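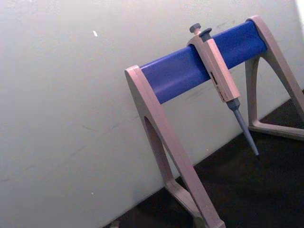

## Software notes: perception and planning on the tube cell

August went mostly into the perception stack on the Prirby cell. The release branch is frozen, the new segmentation head is merged, and the planner has a different collision model from the one described in the previous newsletter. Notes follow for groups that pull from our main branch.

### Clear objects

Stereo depth on clear glass and clear plastic is still poor. The rack comes back as a scatter of points at the wrong distance, and an open test tube comes back as whatever stands behind it. We stopped trying to repair the depth map. The current pipeline, which we call Skinico after the repository it lives in, takes the color image, segments each clear object, and fits a known shape to the mask. Depth is used only for the tabletop plane and for opaque items.

For a test tube the fit has five parameters: the position of the tube axis on the rack plate, two tilt angles, and the insertion depth. Radius and length come from the object file. If the contents are opaque, the liquid surface gives a second strong edge, and the fit uses it to settle the tilt. With an empty tube the tilt estimate is noisier and the planner is told so through the covariance field. Please read that field. Two downstream scripts were ignoring it and treating every pose as exact.

Tilt matters more than we had assumed. A tube with clearance in its hole can lean a good way before the rim touches anything, and a straight vertical extraction from a leaning pose loads the glass against the plate. The old code snapped every tube to vertical at the moment of detection. That is gone. 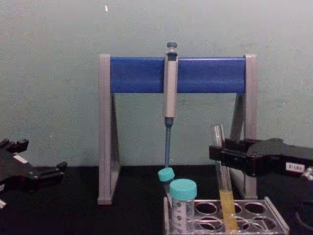
*Right gripper closed on a leaning test tube. The pose fit has to report this tilt to the planner.*

The extraction routine now has two stages. The gripper closes at low force, then the arm rotates about a point at the rack plate until the tube axis is parallel to the hole axis. Only then does the vertical move start. The rotation is skipped when the estimated tilt is below 4 degrees. That threshold is in the config file under `extract.align_min_deg` and can be changed per rack.

### Collision model

The pipette stand used to be one box. A box is safe and cheap to check, but it fills the space under the crossbar, and most of the useful approach directions for the rack pass close to that space. Planning failures near the stand were nearly all caused by it.

The stand is now three parts: two end frames and a crossbar. Each end frame is a convex hull with its opening filled in, because we have no reason to put a finger through it. The pipette is a separate object attached to the crossbar, made of a box for the handle and a cone for the lower part. It can be detached in the scene graph when a task takes the pipette off the stand, and the stand then keeps its own geometry.

The cone is padded more than the other parts. It is thin, its pose inherits any error in the handle estimate, and it often hangs close above the tube caps. The padding applies to arm links and to held objects. It does not apply between the cone and items standing in the rack, since those would otherwise start in collision and the planner would refuse the scene before doing anything. If you see `START_STATE_INVALID` with a capped tube under the pipette, you are on an old scene file.

Planning time went up, as expected. A query with the box model finished well inside the budget; with the split model the slowest queries run into the 900 ms limit and fall back to the cached roadmap. We think this is acceptable for now. The check between the idle arm and the stand is repeated for every sample even when the idle arm is not moving, and removing that should give most of the time back.

### Grasp height

Grasp height on glass tubes was a constant. It is now chosen by the planner from an interval, with a cost that prefers the middle of the free length and penalizes overlap between the gripper housing and the nearest end frame.
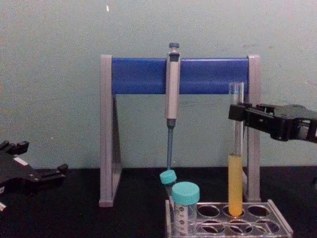

*Gripper jaws at the upper middle section of the tube, with capped tubes at the left of the rack.*

A higher grasp clears the caps of neighboring tubes and keeps the lower fingers out of the rack deck. It also gives a longer lever arm below the fingers, so any error in the estimated axis shows up as a larger offset at the bottom of the tube on reinsertion. The cost weights are a compromise and we do not claim they are good. Groups with shorter tubes should set their own.

Screw caps are detected as a separate class. The detector returns a center, a diameter and a normal. A tilted cap is reported as tilted, and the tube body below it is assumed to share the axis. This holds for a properly closed tube. A cross-threaded cap would break the assumption, and there is no check for it yet.

### Logging and replay

Trundik, the replay tool, can now load wrist and chest views against the same clock. Scrubbing in one view moves the other. Overlays for the fitted shapes, the padded hulls and the planned path can be switched on separately. Logs older than the current format load without overlays.

The replay buffer holds 300 seconds by default. Longer sessions are written in segments and joined on load – if you see a short jump in the joint plot at a segment boundary, it is a plotting fault and the data underneath is continuous.

### Known problems

- Reflections on the upper deck of a clear rack are sometimes segmented as a tube rim. The fit usually rejects them, but it costs a cycle.
- The volume window on the pipette is not read. The text recognizer returns confident nonsense at this resolution and has been disabled.
- Wrist camera exposure is fixed at startup. Pale walls and a black tabletop in one view are a bad case for it.
- Quezada users: the bridge node drops the covariance field. A patch is in review.

### Upgrading

Pull the branch, rebuild the messages package, and regenerate the scene files with `make scenes`. Config version 7 is required, and older files are rejected at load with the name of the first missing key. Run the static scene check before enabling motion on either arm.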